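Where Does the Meltwater Go? A Spring Runoff Study of Golham Creek
Group report by Dwynwen Ellis, Maarja Tamošiūnaitė and Priit Eglītis

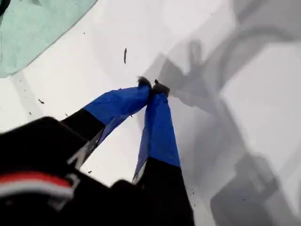
Our question was simple enough: when the snowpack lets go in spring, how much of it reaches Golham Creek, and how quickly? We all grew up near the creek and had heard plenty of theories from our neighbours (mostly about basements), so getting to test a few of them was a real treat!

We picked three plots: an open field, a stand of mixed spruce and the gravel lot behind the curling rink. At each one we pushed a tube into the snow, weighed the core and worked out its water equivalent. Maarja built our stage gauge out of a metre stick and a length of eavestrough, and it survived the whole season, which we're still pretty proud of.

The field held the most water at the start, with an average of 200 millimetres. The spruce plot had a lot less, but it hung on to its snow 10 days longer. Our textbook mentions that canopy shade slows melt, and it was fantastic to see it show up so clearly in our own numbers. The gravel lot was a mess. A plough had been through twice, so we left it out of the final graph and put the raw readings in Appendix B.

The creek peaked on a Sunday, at about 26 centimetres over its winter level. We expected the peak in late afternoon, right after the warmest hours, but it came closer to 9 p.m. Priit thinks the culvert at Lill Road holds the water back. Dwynwen's money is on the marsh upstream, where the flow spreads out and dawdles through the cattails. We'd need a second gauge above the marsh to settle it, and we'd love to put one in next year.

Our biggest source of error was the scale, which drifted when it got cold. We checked it against a known weight from April on, but the earlier cores weren't corrected.

Thanks to Heino Ots for lending us the snow tube and for reading two very long drafts.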